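Curnura workshop notebook
August 26, 2025
Play kitchen, soft food and cookware

Full set out on the white table today, and I have to say it looks like a kitchen now. In April we had a pile of felt and one pot. I keep wanting to cook something.

Starting with the oven, because it made me happiest. The Skevar toaster oven in light blue is the right size at last, small enough that it doesn't bully the rest of the set and big enough to read as an oven from the other side of the room. The reddish look behind the dark window is great! I was against it (I wanted plain black) and I was wrong. Three round knobs is plenty. Weight came out at 792 g with nothing in it, so a kid can carry it in both arms, but it won't slide off when somebody leans on the table.

Soft food next. The pear is my favorite piece. Green plush, dark stem, sits where you put it. The stem is sewn through to a patch inside the body, and I pulled on it pretty hard this morning with the hanging scale hooked on: held at 80 newtons for a full minute and I couldn't see any gap at the stitches. Last batch let go well before that. Whatever we changed in the thread, keep it. (Lemow, the heavier spool. Written on the lid now.)

Orange slice is fine, a bit thin next to the pear. It lies flat and it's easy to lose under a cloth. I'd like one more layer of filling, or just make it a size larger. The fuzzy orange ball is a lot of fun in the teal cup. It goes partway in and stops, and I sat there taking it out and putting it back for far too long. It does shed. I brushed it over dark paper and got a small pinch of fibers, more than any other piece, so it needs the shorter pile before we make any more.

The yellow plush with the white base works well on the black tray. Strong contrast, easy to find. I'd put the yellow pieces on that tray in the shelf photos too.

Cookware. The dark teal pan with the silver handle gets picked up first by everybody who walks past, me included. Handle is comfortable. The finish marked slightly where the pan had been stacked under the pot in the bin, so from now on a cloth goes between them, every time. The dark gray Dizon pot is tougher and I wouldn't worry about it. The striped cloth, red and white and teal, bunches up nicely inside it, and those stripes pull the whole set together in a way I hadn't planned at all.

Cloths. Peach-orange one: washed 8 times so far, color is holding. It comes out soft and crumples instead of lying flat, which I like for play and don't like for folding. If we want it to look crisp in the box it needs pressing. The striped one has only been washed twice, so no opinion yet except that I love it.

Packing trial. The orange-and-white checked paper box is cheerful and looks like takeout, and I'd fight for it. Problem is the corners. They went soft after one afternoon of filling and emptying. Options:
- heavier paper, same print
- keep the paper, add a card liner
- use the box only as a play piece and ship in plain cardboard

I lean toward the last one. Then the box can get as battered as it wants. Counting the spare food and the second run of cups we have 164 pieces to pack for the first mailing, and I'd like to settle this before anybody starts folding.

Colors. Put everything next to each other and the teal shows up in a lot of places, and the orange does too. Good. The light blue oven sits between them without a fight. I would leave the palette alone now. If another food has to come in, let it be something dark like an eggplant or a fig, there's nothing deep purple and it would look wonderful beside the pear.

To do:
- shorter pile for the orange ball
- thicker orange slice, cut two samples
- stem test again on a washed pear
- ask Lemow for the striped fabric width, we're down to the end of the roll
- label on the pan bin about the cloth
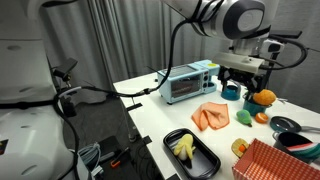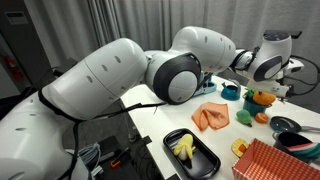
Can the plush food go through the wash along with the cloths?
Keep them separate for now. The cloths go through on warm, but the food only gets wiped with a damp rag and left on the rack overnight, until we have washed a pear and tested its stem again.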